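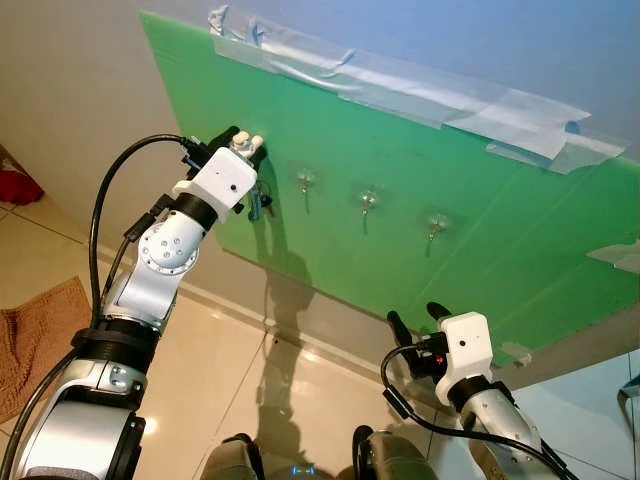 ## Where the keys live now

I lost my keys 8 times between July and the holidays, and yes, Gunhild kept a tally on the whiteboard (thank you, Gunhild). The last time, they were in the bag of coffee filters. So over the break I gave in and put up a key board by the back door, and I'm weirdly proud of it!

It's a green plastic board with stick-on metal hooks, the kind with a clear adhesive pad. No drill, no screws, no asking the landlord. I taped the board straight to the blue wall with clear tape and then a good deal of white tape on top, and I'll admit the ends are crumpled where I lost patience. It's also crooked. Mogens has offered to come by with a level and I've told him he may, but I kind of like it.

A few things I learned, if you want one at home:

- Wipe the board with rubbing alcohol before the pads go on, then leave them alone overnight. I hung my keys after 90 minutes the first time and found them on the floor.
- Space the hooks wider than you think. A ring with a fob on it swings, and it will tangle with its neighbor.
- Check the weight on the package. Mine says 400 grams a hook, so Poul, your giant ring from the Gesgate storage units is going to have to slim down.

The far left spot is for the shared set, please and thank you. The others are up for grabs, and Ekow has already asked for one for the bike shed key. If you borrow the shared set, bring it back to the same hook before you go home, even if you're coming in early the next day.

I have leftover hooks in my desk drawer, so come and get some before Eyvindur puts them all up in the kitchen for his mugs.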